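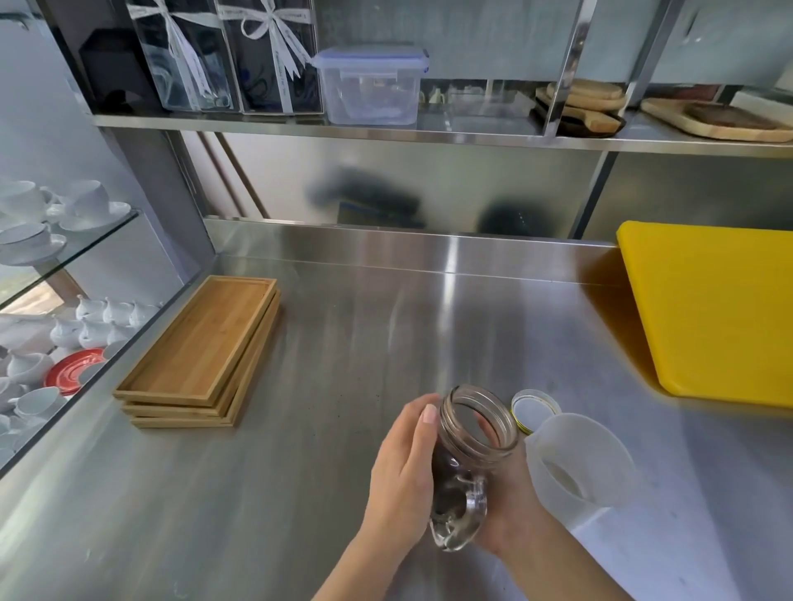 How long does the Huten countertop filter insert last before it needs replacing?

Plan on nine months with daily use in a household of three or four people. Hard water shortens that, and a slow drip from the spout is the usual sign that a new insert is due.

Huten Replacement Filter Insert
Item 876
Sold by Grilstead Kitchen Supply

The Huten insert fits the standard and tall versions of the Huten gravity water filter. It does not fit the older Riltent housing, which has a narrower collar. If you own a Riltent, order item 289 instead.

What you get
Filter insert, sealed
Rubber gasket
Fitting card

Fitting
Rinse the insert under cold tap water for 3 minutes. Seat the gasket with the flat side down, then turn the insert clockwise until it stops. Hand tight is enough -- a wrench will crack the collar. Run two full tanks through and pour them out before drinking. The first tank may look gray from loose carbon dust.

Care
Wipe the outside of the housing with a damp cloth. Do not put the insert in a dishwasher and do not use soap on it. If the filter will sit unused for more than a week, empty the tank and let the insert air dry. Do not let it freeze.

Shipping and returns
Orders placed before noon leave our warehouse the same working day. Unopened inserts can be returned. Opened ones cannot, unless the collar or gasket is damaged on arrival.

For bulk orders from cafes and offices, write to Iwona Wasilewska at the Grilstead sales desk. Spare taps and tank lids made by Domański are listed on the parts page. The tall tank lid is out of stock until March.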